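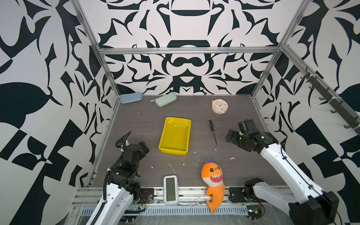 Ellport wrote in after the last issue to ask why anyone would pay for a second arm when the first one still spends half its day parked, and whether that money wouldn't do more good as spare servos in a drawer. Fair point, and it landed in my inbox the very week I was putting next year's equipment plan together, so it gets the whole item this month!

Short answer: I'm still for two arms, and I'm more for it now than I was in the spring. Ellport is right about the drawer, though, and I've moved some money because of it.

Start with the kind of work we want the cell to do. Household things, mostly – a screwdriver that has to end up in a tray, a zippered pencil case, an alarm clock, a plush shark (everybody's favorite, and a pain to plan for, being soft all over). One arm can pick up a screwdriver. One arm has a much harder time with a zipper, where something has to hold the case still while something else pulls. You can clamp the case down, sure, and we priced a little fixture for exactly that. Then you need another fixture for the next object, and another after that, and by the time you've added them up you're well on your way to an arm that can hold anything you hand it.

So, the numbers. The quote from Hondar for a second arm with gripper, cabling and base mount came in at $1,290. The whole cell as I've now penciled it in (both arms, aluminum extrusion for the frame, wall panels, floor board, power supplies, cable trays and the spares) comes to $2,785. That is real money for a group our size, and I went through the list three times looking for fat. What I found was that the frame is the part people most want to trim and the part I'd protect first. A good stiff rail across the front with both arms bolted to it means you set their spacing once and leave it alone. We tried a tabletop and clamps on the Cirkgate project and lost whole afternoons to re-measuring.

Cable trays, too. I know, I know, thrilling stuff. But a slotted metal tray under the front rail costs next to nothing and gives all that red and black wire somewhere to go. If you're budgeting a cell and have no line for cable management, add one today. Put zip ties on it while you're there, and more of them than you think.

Now the drawer. Vuorinen shared their repair log with us (thank you, it was a great read!) and it covers 19 months of running small servo arms. They replaced 14 servos in that time, most of them in the gripper and the wrist. I had set aside enough for two. That was plain optimism on my part, and the new plan has a proper spares line with the wrist and gripper units bought along with the arms, on one order, so we pay shipping once. With matching arms the same spare fits either side, too, and I'd count that as a point for the pair.

Where did the money come from? Mostly from the props. I'd been pricing a nice boxed object set, and we really don't need it. Look around your own house for ten minutes. Pencil cases, plastic trays, a clock you stopped using, a stuffed toy somebody has outgrown. You want a mix of hard and soft, and at least one shiny thing, as a glossy tray throws reflections you'll be glad to have met early. Our object budget is now the price of a lunch.

A few things are still open. I haven't decided on the floor board, and I'd love to hear from anyone who has run a dark one for a long stretch, especially about how well it wears and how often you sweep it. Patterned walls or plain ones is another. I lean toward bold black and white because I like it, and the print shop charges the same for either. And I'd like to know how people handle lead times – Hondar says six weeks on arms and two on extrusion, so my thinking is to order the arms first and build the frame while we wait.

The plan goes in for sign-off in June. If you spot a hole in it before then, write in as Ellport did, since that one letter has already changed two lines of the budget. Next month I'll go through the frame order piece by piece, cut lengths included, for those of you who asked.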